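Ticket 4000-205
Product: Jidulano steam iron station, Tirnham model
Status: Reopened by customer
Category: Brown spots / leaking

Customer wrote:

Second time opening this. The last reply told me to descale the tank and closed the ticket the same afternoon. I descaled it. I followed the sheet in the box and then the longer sheet on your site, which doesn't agree with the first one about how long to leave the solution in. I did it both ways. The iron still spits brown water on the low steam setting, always in the first minute, and then it behaves.

I'm not convinced this is scale. Scale comes out white or gray where I live. I've had two other irons from other companies on the same tap and neither did this. The spots are the color of weak tea and they don't wash out of cotton unless I get to them right away.

Support replied:

Thank you for reaching out to Jidulano Care. Brown spotting is most often caused by starch or detergent residue in the fabric. Please rinse your items twice before ironing and make sure the temperature dial is set to at least 2 dots before turning on the steam.

Customer wrote:

I don't use starch. I've seen the residue answer on every forum I've looked at, and it seems to be what gets said when there's no other answer. So I tested it. I took cloths that had never been washed with anything, only soaked in plain water and hung up, and ironed those. Same spots. Then I ran the steam over the sink with no fabric near it at all and the drops in the sink were brown too. Residue in the fabric can't get into the sink by itself.

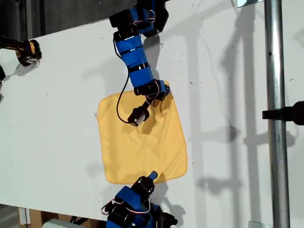
On the temperature: the dial is past 2 dots. I let the ready light come on, waited for it to go off and come on again, and only then pressed the trigger. No change.

Things I've tried so far, so we don't go around again:
Descaling, short method
Descaling, long method
Bottled water for a full tank
Emptying the tank after each use
Storing it upright and storing it flat
A different outlet

Bottled water made it a little lighter for one session. I wouldn't read much into that, I may have just wanted it to work.

Support replied:

Thank you for the additional details. We recommend the Pryor cleaning cartridge, sold separately, which is designed to remove stubborn deposits from the steam line. Please run one full cycle and let us know the result.

Customer wrote:

So the fix for a part that may be rusting is to buy a cartridge? Can somebody tell me what is in the steam line, and whether any of it is plain steel? The box says "80 hours of steam between cleanings." I'm nowhere near that. The iron was bought in January.

I did look inside the tank with a flashlight. The tank is clear. Whatever is brown is further along, past the hose. When I tip the iron nose down after it has cooled, a few dark flakes come out of the front holes. I've saved them in a jar if you want them.

Support replied (second level):

We've passed this to the Pornum service center. Flakes from the soleplate are not expected after descaling. Please stop using the steam function and do not run the cartridge. You'll get a shipping label by email. Send the iron and the hose, keep the base.

Customer wrote:

Label arrived, but it's for the base and not the iron. I'll wait for the right one before I tape anything up. Please leave this ticket open.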